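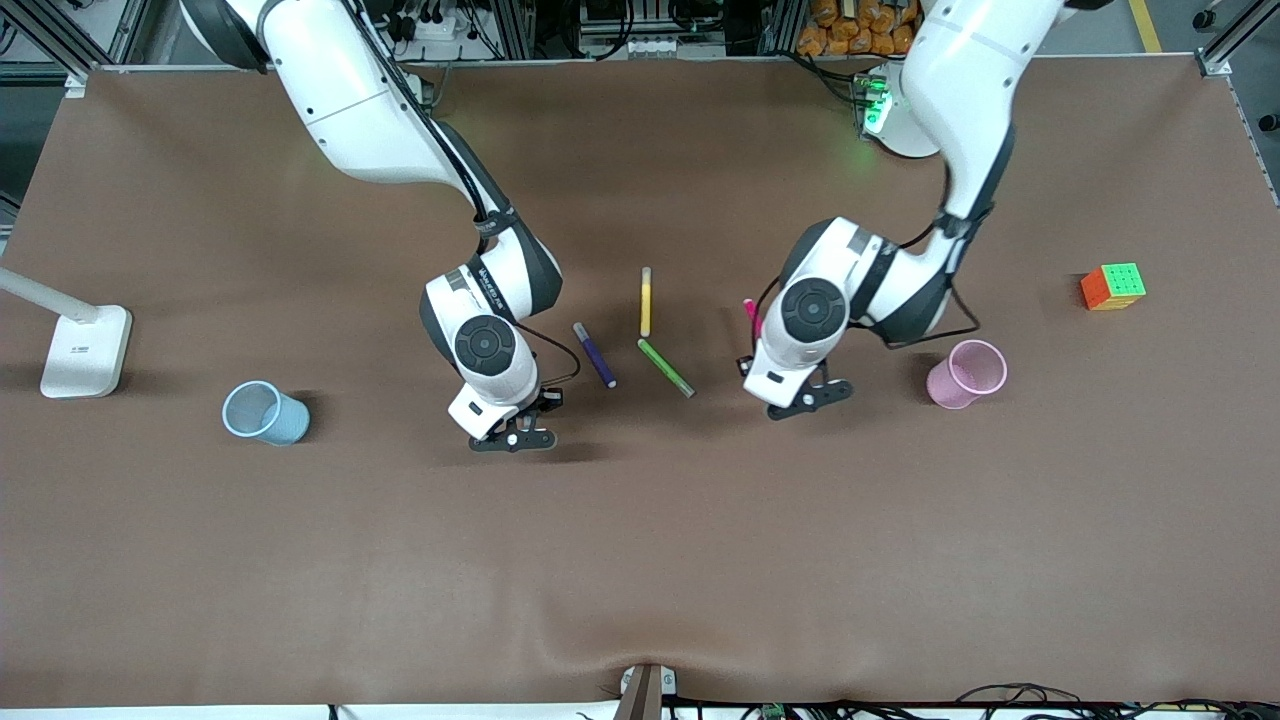
Ticket 3673
Product: Storari inventory sync
Opened by: Corina Mayrhofer, Landry office
Assigned to: Ľudovít Hrnčiar
Priority: normal
Status: closed, November 19, 2024

Problem
The overnight stock export from Storari stops before the end of the file. Expected 148 rows, received 58. No error in the web console. Job status reads "Complete".

Corina Mayrhofer
Ran the export by hand twice. Same result both times. The last row written is a desk supply item. Nothing on our side has changed since the August update. File attached.

Ľudovít Hrnčiar
Confirmed on the test server with your file. The export stops at the same row there. Please send the source record for the item that should come next, and tell me which character set is selected under Export > Format.

Corina Mayrhofer
Character set is "System default". Record attached. The supplier name was pasted in from a PDF.

Ľudovít Hrnčiar
The supplier field contains a null character after the last letter. It does not show in the edit form. The export writer treats it as end of file and closes normally, so the job reports no error.

Steps:
1. Open the record and clear the supplier field completely. Deleting the visible text is not enough; use Clear Field.
2. Type the name by hand and save.
3. Set the character set to UTF-8.
4. Run the export again.

Corina Mayrhofer
Done. The export now has all 148 rows. Import into Amix went through, but it flagged 52 rows as duplicates.

Ľudovít Hrnčiar
Those are left over from the partial imports. In Amix, choose Match on item code, then Overwrite. Do not use Merge, it adds the quantities together.

Corina Mayrhofer
Overwrite worked. Quantities match the stock sheet. OK to close.

Ľudovít Hrnčiar
Closing. Input check for the supplier field filed as a separate request with Stostach.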